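Notebook, February, small parts room

Grey drawer cabinet, continued from the last entry

Started 9:15. Guadalupe Bautista wants the cabinet sorted before the Gekbridge order arrives, so I've put the other jobs aside. Three drawers, all with the black pulls. The labels from the Irnent days are no use any more and I've taken them off the list.

Counted the fasteners first. 142 of the short screws, 96 of the long. The stock sheet says 200 of each. Changed the sheet and initialled it. Washers not counted, will weigh them when the scale comes back from Pacheco.

Plan for the drawers:
Top: hand tools, tape, markers
Middle: fasteners in their trays
Bottom: spare hinges, offcuts, anything heavy

The top of the cabinet is not storage. I've written this before (see January). Bowls go back to the kitchen shelf, jars get rinsed and kept if the lid still fits, cans go in the recycling.

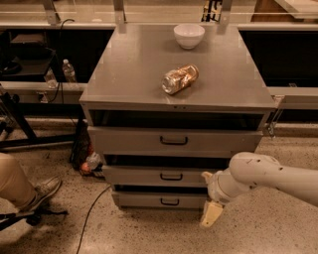

Cabinet top with white bowl and glass jar, gold-coloured lid.

Jars with metal lids are worth keeping for the washers. I'd like clear ones only, so we can see what's in them without opening every one. The lid should be marked with the size in grey marker, which wipes off with a bit of metho.

Runners: the middle drawer drags on the left side when it's full. Took the trays out, wiped the runner, put a little dry lube on it. Better, still not great. If it gets worse we should order a pair from Jusillow, part 884 in the paper catalogue. Don't use the spray oil, it picks up grit and we end up cleaning it all again.

Gap check. Every drawer should shut flush with a light push from the centre of the pull. If one sits proud, look behind it for something that has gone over the back before leaning on it.
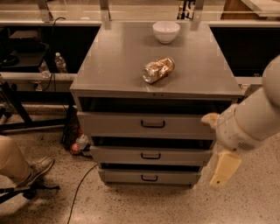
Crushed cans take up less room in the recycling, so keep doing that, but drain them over the sink first. Sticky marks on a metal top come up with warm water. No scourers.

Still to do:
New labels, printed, same size for all three
Ask Guadalupe where the long hinges should live
Weigh washers
Second coat of lube on the middle runner

Stopped 11:40.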